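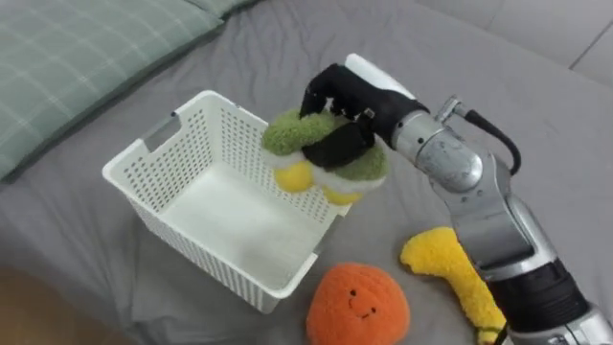

Sábana bajera que se sale de las esquinas en un colchón alto

Pregunta de Meriem Abdel Hamid

Hola. Cambié el colchón en mayo por uno de 38 cm de alto (el anterior era bastante más fino) y desde entonces no hay manera de que la bajera aguante puesta. Las esquinas de la cabecera se sueltan por la noche y por la mañana tengo media sábana arrugada en el centro. Tengo 2 juegos, uno de la marca Fliser y otro sin marca, los dos de algodón, y pasa con ambos. En la etiqueta del Fliser no pone la altura, solo 150 x 190. He probado a meter la tela más hacia abajo, pero no llega. ¿Merece la pena comprar tensores o tengo que tirar las sábanas? No quisiera gastar mucho.

Respuesta de Wenceslao Becerra (marcada como útil)

El problema es la altura del faldón. Las medidas que vienen en grande son ancho y largo, y muchas bajeras corrientes están pensadas para colchones más bajos. Con 38 cm de colchón necesitas un faldón de 40 como mínimo, y eso va justo: si encuentras uno algo mayor, mejor. Ten en cuenta que el algodón puede encoger con los primeros lavados.

Antes de comprar nada haría lo siguiente.

1. Mide el colchón con el cubrecolchón puesto, desde el borde de abajo hasta la costura de arriba. Si llevas topper, súmalo.

2. Mide el faldón de la sábana por la costura de la esquina, sin estirar la goma.

3. Coloca primero una esquina de la cabecera y después la contraria en diagonal, a los pies. Luego las otras dos. Alisa desde el centro hacia los lados. 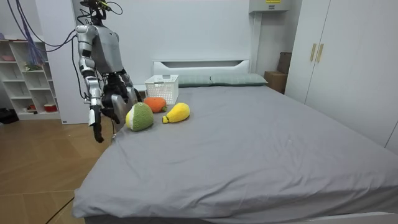

4. Si faltan pocos centímetros, cose un trozo de cinta elástica en cada esquina por dentro, cruzado, que pase por debajo del colchón. En la mercería cuesta muy poco.

Si falta más de un palmo no hay arreglo razonable. Esas sábanas las puedes usar de encimeras quitando la goma, si te dan de largo.

Respuesta de un usuario sin registrar

yo uso los tensores Drirnus de pinza y van bien, pero aprieta con cuidado que a mi me rompieron una sabana vieja

Comentario de Meriem Abdel Hamid

Gracias a los dos. He medido y el faldón del Fliser se queda muy corto. El otro juego casi llega, así que a ese le coseré las cintas.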